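Grirham Hall Kitchen Users' Group
Minutes of the meeting held on 14/11/2023

1. Minutes of the previous meeting
Agreed as a correct record.

2. Water heater
The Bromix unit over the main sink was descaled in June. The thermostat has drifted again and the outlet temperature varies between draws. McGrath have quoted 147 pounds for a replacement thermostat, fitted. Quote accepted. The isolating valve is to be labelled at the same visit.

3. Hand washing and small equipment
Soap is to be kept out on the worktop during all sessions. Strainers and bowls are to be dried before they go back in the cupboard. Trays with deep scratches are to be withdrawn.
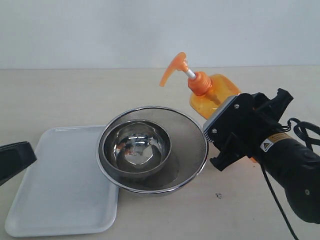
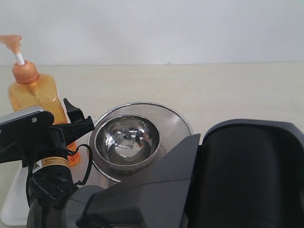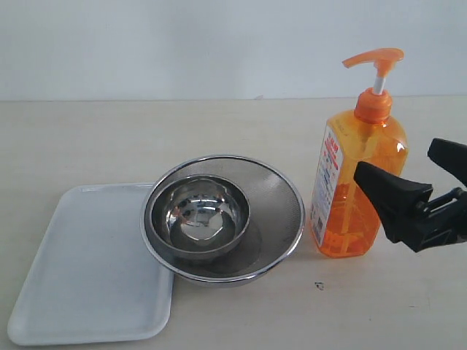
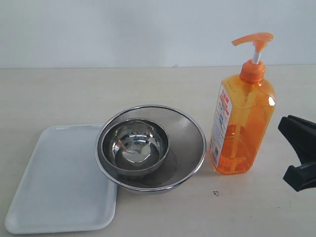

A member asked: who pays for replacement strainers and bowls if they are damaged during a private hire?
The hirer pays, and the cost is taken from the deposit. Normal wear is met from the kitchen budget, which stands at 300 pounds for the year.

4. Fridge
The Sirik fridge was found at 6 degrees on two mornings. Door seal to be checked and the reading written on the sheet at the start and end of each hire. If the seal has failed, a new one may be ordered without coming back to this meeting.

5. Waste
Food waste bin to be moved to the yard side of the back door. Lid clip is broken and will be replaced.

6. Any other business
The cupboard key is still missing. Lock to be changed, 2 keys to be cut, one for the office and one for the key safe.

Date of next meeting to be set by the office.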